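About Clurnside

Clurnside was founded by Despina Radonjić and Maysoun Karaki to sort and pack small accessories for independent shops. The company works from premises in Clekholm and handles orders of up to 500 pieces.

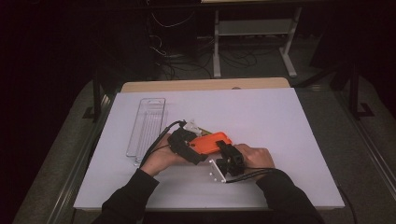

Each item is checked at the table before it is placed in a tray for packing. Goods that do not meet the customer's standard are returned with a written note.

Justinas Lūse manages the packing room. Enquiries from new customers should be addressed to Austra Lukoševičius at the Clekholm office, which opens at 8 in the morning.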